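Budgeting for hand-held grippers to record small-item sorting: what am I forgetting?

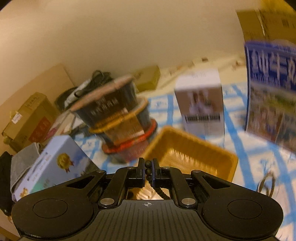 Details of what we need

Posted by sortbench_831, September 2023

We are a small shop that sorts and repacks mixed household goods and costume jewelry. We want to record our own people doing the picking with hand-held grippers, then hand those recordings to an integrator who will train an arm on them. The integrator is already chosen. My part is the equipment budget for the recording side.

The items are small and awkward. Bead strands are the worst of them, and they go into plastic baskets on a table that also holds tubs, boxes and cartons. A strand has to be pinched by a bead or two with the rest hanging, and then placed over the basket.

The number I have been given is $3297 for everything except labor. I have two quotes. Komstead sells a two-finger hand-held unit with the camera mount included. Drinum sells a similar one for less, but the camera, mount and fingertips are priced separately, and by the time I add those up the two quotes are close.

What I would like to know:

Should I buy one unit or two?
How much should I hold back for fingertips and other parts that wear?
Is there anything people usually leave out of a budget like this?

We have a table, decent overhead light and a desktop computer that is four years old. The plan is to record through the winter and have enough for a first training run in January.

bornell_bench

Two units, if you can get them inside the number. I ran a similar project for a packing line and we started with one. A pivot pin worked its way out in the second week and we lost 15 days waiting for a replacement. The part itself cost almost nothing. If you can't stretch to two, ask the seller for a spare linkage set and keep it in a drawer.

On fingertips, plan on replacing them more often than the seller tells you. Small hard things like beads wear a groove in soft tips, and once there is a groove the grip changes. Your later recordings then don't match your early ones, and the integrator will ask you why. We set aside a tenth of the hardware budget for tips and used nearly all of it. Buy them in one order so they come from the same batch.

Before you pay for anything, ask the integrator which gripper will be on the arm. The fingertips on the hand-held unit should be the same shape and the same material as the ones on the arm. We bought ours first and asked later, and had to redo a good part of the work.

Things that were missing from my first budget:

Storage. Video fills drives quickly. Get two external drives and keep one in another room.
A second battery or a long cable, depending on how the unit is powered.
A calibration board. You can print one on paper but it curls. A stiff one is worth the money.
Shipping both ways for repairs. Read who pays for it.
Time to label and throw out bad takes. It doesn't come out of your $3297 but somebody has to be paid for it.

I haven't used either of the two brands you were quoted, so I can't say which is better built.

quintana_parts_guy

get the cheaper one. they are all the same inside, some plates and pins and a trigger. spend the rest on drives

tablesaw_and_tea

I have used the Drinum unit and I don't agree that they are all the same. It is fine, but the grip had some side play in it after a couple of months. For boxes and tubs that made no difference. With necklaces and bead strands it did, because the tips have to meet squarely or the bead rolls out. Ask both sellers for a loan or a paid trial, and bring your worst strand. An afternoon with it will tell you more than the spec sheet.

A few notes on the money side.

Ask for the price of every part as a list, with lead times. If a seller can't give you one, assume repairs will be slow.

Check the weight with the camera on. Whoever is recording will be holding it for hours. Our people could do 45 minutes before they wanted a break, so we planned shifts on that basis and the labor cost went up.

Don't spend on a special table or a plain backdrop unless the integrator asks for one. Ours wanted the ordinary clutter left in, with the cartons and packaging where they normally sit, and wanted it moved between sessions. A patterned cloth was fine too. The one thing we did buy was a second lamp, so we could vary the light. Shiny baskets throw a lot of glare and they wanted takes with and without it.

Your computer may be good enough. Copy a full day of video to it and time how long that takes before you put a new one in the budget.

If it were my $3297, I would buy one good unit, a full spare parts kit with extra tips, two drives and a stiff calibration board, and leave what remains unspent until after the first month. Something will come up. In our case it was a mount that cracked at the screw hole.

sortbench_831

Thanks. I asked the integrator about the tips and they want to send us theirs, so that line comes out of the budget for now. Komstead has agreed to a paid trial and takes the fee off the price if we buy. Drinum has not answered on the parts list. I am going to price one unit plus the spare linkage set and see what is left for drives.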